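Slide 1, title. Say hi, thank the organisers, check the mic is on.

So I'm talking about the grain pits at Ildale and what they can tell us about when people there were eating well and when they weren't. Don't rush this bit, half the room will know Kamolrat much better than they know us.

Slide 2, site plan. Ildale sits 3 km up the valley from Kamolrat. We opened 230 pits over the July season and 200 of them had charred seed in the bottom – way more than I'd hoped for! Mention the rain. Mention the second tarp.

Slide 3, seeds. Barley mostly, a bit of lentil, and then the weeds, which are my favourite part (try not to go on). Spring-flowering weeds mixed in with the barley say early harvest. Somebody will ask about contamination from the upper layers. Answer: we floated the lower fills separately, and the table's in the handout.

Slide 4, dates. The top group of pits comes out near 600 BCE, the lower group is older and I'm not going to put a number on it today. The Eker lab is rerunning those samples. If pushed, say "ask me next year" and keep moving.

Slide 5, photo. Have a drink of water while it's up. 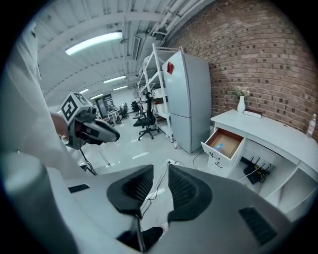

Two grippers, one with a marker cube on top.

Slide 6, storage. Okay, so this is where I stick my neck out. I reckon the small pits were household ones and the big ones were shared, and the shared ones got emptied first. Show the Pisix plot – click twice, the colours load slowly.

Slide 7, thanks and questions. Leave the email address up.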